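Forum Cuisine et conserves > Sauces et condiments
Sujet : Ketchup maison, conservation et quantité de sucre

oddur_th
Bonjour à tous. J'ai repris la recette de ketchup que je fais chaque mois de septembre, quand les tomates du jardin arrivent toutes en même temps. Pour deux kilos de tomates je mets 200 g de sucre, 28 g de sel, deux oignons, du vinaigre de cidre, un clou de girofle et un peu de piment doux. Je fais réduire à feu doux, je mixe, je passe, je remets à réduire.

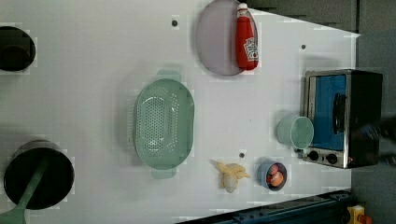 Le goût me convient, par contre la texture reste granuleuse. J'ai essayé avec des Camo, une tomate allongée que vend la pépinière de Hjaltested, et c'est un peu mieux. Ma question porte surtout sur le sucre : est-ce que je peux descendre à la moitié sans que ça tourne au bout de trois semaines ?

grethe.m
Bonjour Oddur. Pour la conservation c'est surtout l'acidité qui compte. À la dose où tu en mets, le sucre joue sur le goût. Tu peux descendre à 100 g, à condition de ne pas toucher au vinaigre. Tu utilises du vinaigre à combien de degrés ?
Pour les grains, tu passes au tamis fin ou au moulin à légumes ?

oddur_th
Vinaigre à 5 %. Je passe au moulin, grille moyenne.

grethe.m
Alors change de grille, ou repasse au tamis derrière. Les grains viennent des pépins broyés par le mixeur. Il faut passer d'abord et mixer après. Dans l'ordre où tu fais, les morceaux de pépins sont trop petits pour être retenus.

Bent Skov
Pas d'accord pour le sucre. J'ai fait une série à Utholm l'an dernier avec moitié moins, même vinaigre, et deux bocaux sur neuf ont moisi en surface avant la fin du mois. Ceux à dose normale n'ont pas bougé.

grethe.m
Bocaux stérilisés après remplissage ou seulement ébouillantés avant ?

Bent Skov
Ébouillantés avant, remplis à chaud, retournés.

grethe.m
Le retournement ne remplace pas un traitement thermique. Je ne mettrais pas ça sur le dos du sucre.

Bent Skov
Les autres ont été faits pareil et ils ont tenu. Je veux bien que neuf bocaux ça ne prouve rien, mais je garde ma dose.

preben_thor
Une question à côté : pourquoi en faire ? J'ai comparé avec celui du commerce à l'aveugle, en famille, et tout le monde a préféré celui du commerce. Pour les frites je ne cherche plus.

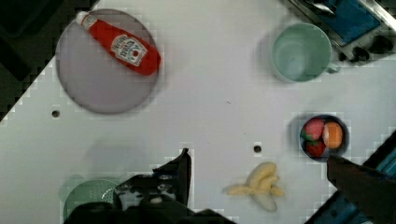
Ragnheiður répond que la comparaison est faussée si on attend le même produit. Le mien est plus acide, plus épicé, je le sers avec du porc froid ou des œufs. Sur des frites je prends aussi une bouteille du magasin, ça ne me pose aucun problème.

oddur_th
Preben, chez moi c'est pour écouler les tomates. Je n'ai plus de place au congélateur.

preben_thor
Dans ce cas, du coulis. Ça se fait en une heure et on s'en sert toute l'année.

oddur_th
J'en fais déjà. J'ai encore des pots de l'année dernière. 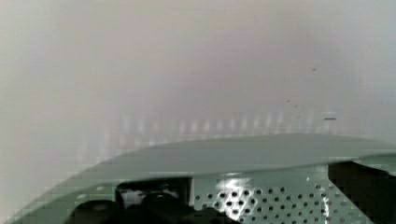 Grethe Mogensen revient sur l'égouttage, dont personne n'a parlé. Coupez les tomates en quartiers, salez, laissez-les une nuit dans une passoire au-dessus d'un saladier. Le temps de réduction baisse nettement et la couleur reste plus rouge. Le jus se garde pour une soupe.

Ragnheiður V.
Je confirme pour la passoire. Attention à retirer du sel ensuite, sinon c'est immangeable. J'ai raté toute une marmite comme ça.

Bent Skov
D'accord aussi, pour une fois. Avec les tomates rondes c'est presque obligatoire.

oddur_th
Merci. Je referai un essai avec les dernières tomates sorties du congélateur : égouttage une nuit, tamis avant mixeur, 100 g de sucre, et stérilisation des bocaux pleins.
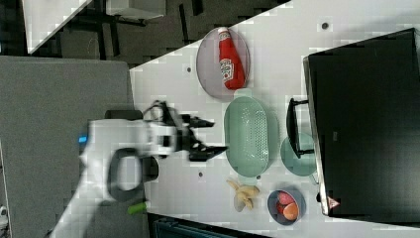
Re : Ketchup maison, durée de stérilisation

oddur_th
Je continue ici. Pour des bocaux de 250 ml, vous comptez combien de temps ?

grethe.m
Vingt minutes à partir de l'ébullition, bocaux recouverts d'eau. Laisse un bon centimètre sous le couvercle.

Ragnheiður V.
Je fais pareil. Une fois ouvert, au frigo.

Bent Skov
Je vais essayer sur une moitié de la prochaine série, avec et sans.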